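## Chapter 9: What the Socket Holds

Most guides will tell you that seating a processor is the hardest part of building a computer. I doubt it. Teodor Magnusson ran the repair bench at Flolldale for years, and the faults he logged were mostly dull ones – a memory stick pushed in at one end only, a cable left hanging.

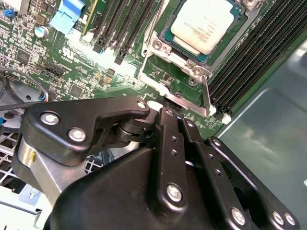

Memory gets far less attention than the processor, and the usual advice about it is thin. "Push until it clicks" is fine if you know which click you're listening for. Some boards have a latch at each end of the slot, others at one end only, and the manual may not favour you with a clear drawing.

We'll take the socket first anyway, in 3 stages. Be wary of any colour-coding claims you've read online.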